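Review: Bolside press release and media list tool, after one season of use

I do publicity for small companies, mostly makers of home fittings and a few restaurants. There are two of us in the office, me and Jennylyn Baluyot, and until this spring we kept our media contacts in a spreadsheet and sent releases by hand. We switched to Bolside in time for a flooring client's July launch. I pay for the account myself and have no connection with the company.

Setup took one afternoon. The contact import read our columns correctly except for job titles, which landed in the notes field and had to be moved over one at a time. After that, building a list is quick. You filter by beat and region, check the names, and save. Our main list has a little more than 200 contacts and it loads without a wait.

The release editor is plain. You get a headline, a dateline, body text, a company paragraph at the end and a contact block. There are 5 templates and we only use one. Pasting from a word processor keeps bold and links but drops bullet indents, so check before you send. The preview shows how the release will look in an email and on a phone, and both have matched what came through.

Scheduling works well. You can set a different send time for each time zone, and a release set for 6 a.m. has gone out at 6 a.m. every time. Corrections are the weak spot. When we had to fix a misspelled surname, the tool wanted to resend to the whole list, and I ended up writing to the few affected people from my own email.

Each release gets a hosted page where you can put pictures and a download link for reporters. Large files go up fine. Captions are limited to one line and you can't change the type size.

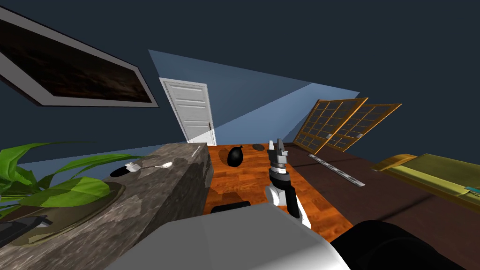 Rendered interior: glossy wood floor, stone counter at left, lattice panels at right.

Reporting covers opens, clicks and downloads. I would like to see the numbers by outlet, and for that you need the higher plan. Jennylyn used Skarudico at her last job and says its reports were better and its editor much slower.

Support is by email only. I wrote on a Sunday about the job title problem and Ekow Issahaku answered the next morning with a clear fix.

Price is fair for a small office. A large agency would probably want shared approvals, and Bolside doesn't have them yet.

Rating: 3 out of 5. We have renewed for another year.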